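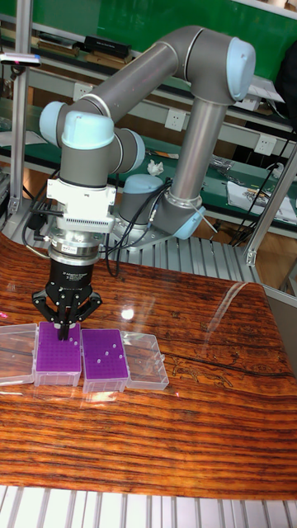
According to Assunta Lombardi, a robot that moves small tubes from one rack to another is doing a job she could finish before her coffee cooled, and she told the Skarkton College Automation Club as much at its open evening in September. The club put her remark at the top of its project plan. It is now pleased to announce that it has entered the Bandport Student Lab Automation Challenge anyway.

SKARKTON, Sun 21 December. The Skarkton College Automation Club will compete in the tube transfer class at Bandport this spring with an entry named Workum. The name was chosen by vote. The vote was close, and the losing side would like it known that they wanted something with a number in it.

Workum is a six-axis arm with a black gripper, two purple tube racks and a great deal of student-written code. The task set by the organizers is easy to state. The arm must pick up capped tubes from one rack, place them upright in another, and keep a record of which tube went where. Teams have 12 minutes. A tube on the floor costs points. A tube on the floor that the log insists is in the rack costs more.

"We thought the hard part would be the programming," said the club's captain. "Then we thought it would be the gripper. Right now it is the holes. They are small, there are a lot of them, and they all look alike to a robot and to me at ten at night."

The club meets twice a week in the back half of the engineering lab, the front half belonging to people with grades at stake. Members come from mechanical engineering, biology and computer science, plus one from music, whose timing has been of real use in setting the pace of the arm. First-year students are given the same access to the controls as everybody else after they pass a safety test. The test is written and has a practical section. The practical section is mostly the emergency stop button, and it is graded on enthusiasm.

Practice so far has followed a simple plan. The team teaches the arm a position, runs the move slowly, looks at what happened, and argues. Each rack has a fixed place on the table and each hole has its own address in the software. In October the addresses were counted from zero by half the team and from one by the other half. The arm followed both sets of instructions faithfully, and for one whole evening every tube was delivered next door. A style guide has since been adopted.

Biology members wrote the rules for handling. They have asked that the tubes be treated as if they held something that took a graduate student all summer to make. The engineers had been treating them as small white pegs. Relations have improved, and the arm now slows down before contact.

The project is supported by a $3000 grant from Sorrentino, the Bandport equipment supplier, which also sends spare racks and a polite email each month asking how things are going. Most of the money went to gripper fingers, cables and the entry fee. An amount described in the budget as "food, technical" has been approved under protest.

Before the competition the club must pass a qualifying run of 50 transfers in a row with no human help. Its best result to date stopped short of that when the arm paused, waited for a confirmation message, and kept waiting. The message had been sent to a laptop that was closed. The team counts this as a success for the arm, which did exactly what it was told, and has made changes to the laptop policy.

Club members will also visit 4 local middle schools before spring break to talk about lab automation. Students will be able to write a short move sequence of their own and see it run in simulation. Teachers who want to host a visit should write to the club through the college engineering office. A projector is needed. A second projector is appreciated, given how things went last year.

As for Lombardi, the club has invited her back for a timed match against Workum, by hand, same racks and same number of tubes. She has accepted and asked whether she may bring the coffee. Drinks are not permitted near the robot, so it will be waiting for her in the hallway.

The match is open to the public and free to attend. The date will be posted on the lab door and on the club's page once the qualifying run is complete.

About the club: The Skarkton College Automation Club is a student organization open to all majors. No experience is needed. Closed-toe shoes are.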